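June, morning

Slept badly and was up at six. Porridge, then rang Rhona Haldane before she left for work. She wants the back bedroom from the first week of next month, which gives me less time than I thought. I said it would be ready. After I put the phone down I went and looked at it properly for the first time since winter and saw why I had been keeping the door shut.

The cupboard in there has been taking in things for years. Tape, batteries, bags of screws, leaflets, two lamps with no plugs, the Feltska blanket with the moth hole, and everything that came back from the flat at Jenbridge when I gave it up. My idea was to get it all out on the bed and put it into boxes by where it was going next. I stripped the duvet off and left the striped sheet on, as it was due a wash in any case.

Started with the lamps. Both to the tip. The blanket I dithered over and have kept. The Jenbridge papers took most of the morning because I read them, which I had told myself I wouldn't do. Found the last electricity bill, for £54, and a letter from the agents about the deposit that I had quite forgotten. Kept the letter, threw out the bill, then took the bill out of the bag again and put it with the letter.

Afternoon

Ramil Catacutan came round at 2 with the spare boxes he had promised. He had a cup of tea and told me his parcel trouble. Parcel 918 was delivered to him and parcel 921 was his, and the depot can't see how that matters. He has been down there and is going again. He looked at the bed and said I should open a shop.

I went on after he left. The small stuff is slower than the big stuff. A lamp is a lamp, but with each little thing I have to decide whether it is any use to anyone. The sponges can go under the kitchen sink. The yellow tape goes in the tool drawer, where I will look for it next time and not buy another. I can't read the Chinese on the cardboard box, so Ramil can tell me if he knows anyone who does. The snacks I will leave out for whoever wants them, once I have looked for a date.

How things were on the striped sheet this afternoon:
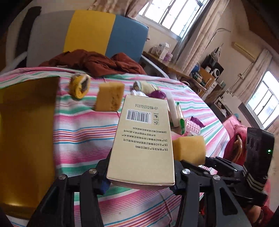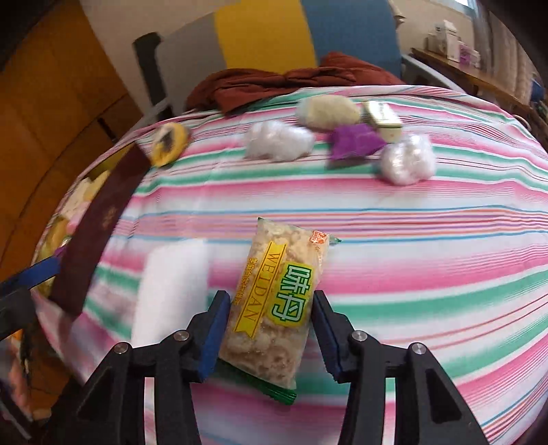 Evening

Stopped at half past six with my back aching. Beans on toast, as I had not been to the shops. The bed is still covered, so that door is shut again for tonight, but the cupboard is empty down to the bottom shelf and I have wiped it out with hot water and soda. There was a ring on the wood from an old paint tin that won't shift. Rhona can put something over it.

Three boxes are in the hall, marked kitchen, tip and Rhona to look at. The last one is the fullest.

To do tomorrow: wash the sheet, ring the agents about that deposit letter, ask Ramil if he can take the lamps in his car. Also measure the window. Rhona says she has curtains from Plindatmont but doesn't know the drop, and I don't want her carrying them all this way if they are too short.

Rain started at nine. Brought the washing in.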